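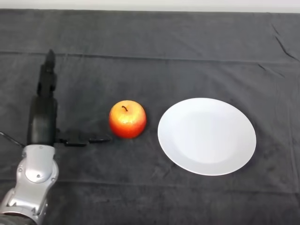

Jobs > Part-time and temporary > Robot operation

Remote Operators for Tabletop Robot Tasks (part-time, on site)

Rindness is hiring operators to show robots how to do simple tasks with their hands. You sit at a station, wear a pair of tracked gloves, and move your own hand. The robot's hand copies you. Each time you finish a task, the movement is saved and used to train the robot to do it without you.

The work is at our Ukelance building, on the second floor. There is an elevator. We are filling positions for a term that starts in September, with a chance to stay on after that.

What you will do

Most of the tasks are small. Putting an apple on a plate is the first one every new operator learns. After that you move on to cups, folded towels, boxes with lids, and things that have to be passed from one hand to the other. You will do the same task many times in a shift, with the objects starting in slightly different places. A typical shift is 70 saved runs on the easier tasks and fewer on the hard ones.

Between runs you reset the table yourself. That means walking over, putting the objects back according to the card for that task, and pulling the cloth straight if it has shifted a long way. Small creases are fine. You also mark each run as good, usable or bad. If you drop something, mark the run and go on to the next one. Please don't try to save a bad run by rushing the end of it.

You will use our recording program, called Song. It has a foot pedal for start and stop and a short form at the end of each run. Training covers all of it.

Hours and pay

Shifts are 6 hours, either morning or afternoon, with a paid break in the middle and short rests whenever the station is being adjusted. You need to be able to work at least three shifts a week. Pay is hourly and starts from the first day of training. The current rate is on the application form. Operators who have recorded 600 good runs move to the higher rate and can be assigned to two-handed tasks.

What we are looking for

You don't need a degree or any background in robots. Some of our operators came from kitchens, sewing shops and warehouses. We do ask for the following:

- Steady hands and patience with repeated work
- Good eyesight for close work, with glasses or contacts if you use them
- Able to wear a glove on either hand for up to 40 minutes at a time
- Able to stand, reach across a table and lift light objects between runs
- Clear enough written English to leave notes for the next shift
- At least 18 years old and allowed to work in the country

Left-handed people are welcome. We have had too few left-handed runs for most tasks and would like more.

The gloves come in four sizes. If you have had a wrist or hand injury, tell us when you apply so we can set up the station to suit you or talk about whether the job is a good fit.

What gets recorded

Song saves your hand movements, the robot's movements and the view of the table. Your face and voice are not recorded. The runs belong to Rindness and may be shared with Misness, which does the training on our behalf. Your name is not attached to them.

How to apply

Fill out the form at the front desk or on the jobs page and choose "Operator, tabletop." You don't need to send a cover letter. If we think you might suit the job, we will invite you to a paid trial session where you try the gloves, do a few practice runs and meet the shift lead. Wear short or close-fitting sleeves and leave rings and bracelets at home.

We answer every application, usually within two weeks. The form stays open until the positions are filled.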